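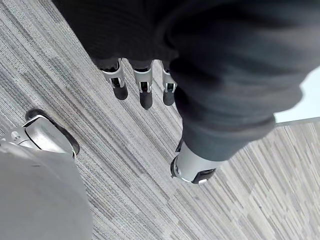 Move the company holiday party to February. That's my whole argument and I've been making it for years, mostly in hallways, mostly to people holding a plate. December is full. It was full before your employer got to it. School concerts, the in-laws, the cookie thing at church, shopping, a cold that goes through the whole house. February has nothing in it. February is dark knits and gray striped carpet, same as in the photo up top, day after day, and that is exactly the month when somebody should be putting out a ham.

I worked 18 years at Urnadow, which sold and serviced commercial kitchen equipment, and I went to every December party but one. Good company. Decent food. And every year the same look on people's faces at the door. Coats still on. Checking the time. They'd come because not coming gets noticed, and they'd paid a sitter to do it.

Gus Dvorak in the parts department used to do two laps of the room, shake the owner's hand, and be back in his truck before the salad came out. He had three kids and a wife on night shift. He wasn't being rude. He had the one free evening that week and we'd taken it off him and called it a thank you.

So that's the first thing. A gift that costs the other person an evening they needed isn't much of a gift. Sorry.

Second thing, money. Anyone who has booked a room in December knows what I'm talking about. The quote we got one year from a banquet place was $44 a plate, with a minimum, with a surcharge for the week, and you had to sign by summer. Same place, same chicken, would of practically thanked us for calling in February. You could get a better meal or you could spend less. Or spend the same and give the difference to the people who do the work, which I'd vote for, if anybody put it to a vote.

I know the objections. I've heard them all, some of them loudly.

"It won't feel like the holidays." No, it won't. Good. People already have holidays. They have their own, and they're not all the same ones either. Ezekiel Escobedo ran our service desk and he once told me he'd quit trying to explain that the big day at his mother's house was in January, and that by then everyone at work was already sick of hearing the word party. A February dinner doesn't belong to any of that. It's just dinner. You don't need the sweater.

"People expect it in December." People expect a lot of stuff. They expected the fruit basket too, and when it stopped I don't remember a riot.

"The year's over, we want to celebrate the year." This is the best one and I'll give it some room. There's something in it. You close the books, you want to stand up and say we did it. But you haven't closed the books in December! You're in the middle of it. Half the accounting people are at the party with a spreadsheet running in their heads. By February you know what kind of year it was. You can stand up and say the real number and thank the right people for it, including the ones who spent January cleaning up after the rest of us.

And weather. Fine. Yes. It snows in February. It snows in December too, where I live, and nobody's ever moved Christmas over it. Do it at lunch. I should of said that earlier, do it at lunch. On the clock, paid, door closed, phones to voicemail. Lunch fixes the sitter and it fixes the drinking, mostly, and it fixes the drive home in the dark.

My brother in law Everett Begay is with an outfit called Malitz, 295 employees, and they made the switch. Long tables, two seatings so the phones and the dock were covered. He says the turnout was better, and he says the noise was better. I asked what he meant by that and he said it was loud. The December ones had been quiet, people talking in pairs near the coats. This time folks sat down and stayed sat.

That's one company. I'm not claiming a study. It may be they just had good food.

What do you do in December, then? Something small that goes home with people. A half day, if you can swing it. A card, but a card somebody wrote in. Cletus Boateng, my second boss, wrote one to each of us by hand and it took him most of a month of lunches and I still have a couple of mine in a drawer. One says "thanks for the Hrynyshyn job, I know what that was." He did know. It was awful. That line did more for me than any buffet ever did, and it cost him a minute and a pen.

Do not send the mass email with the snowflake in it. You know the one. "As the season draws near we reflect." Everyone deletes that. If you have nothing particular to say to someone then give them the afternoon off and say nothing, they'll like you better for it.

I realize it's 12 April 2026 and there couldn't be a worse time to bring this up, everybody is thinking about lawns. But rooms get booked in spring and summer. Whoever does it at your place is going to pick up the phone pretty soon and ask for the same date as last year out of habit. Go find that person this week. Tell them February, tell them lunch. And ask for the ham.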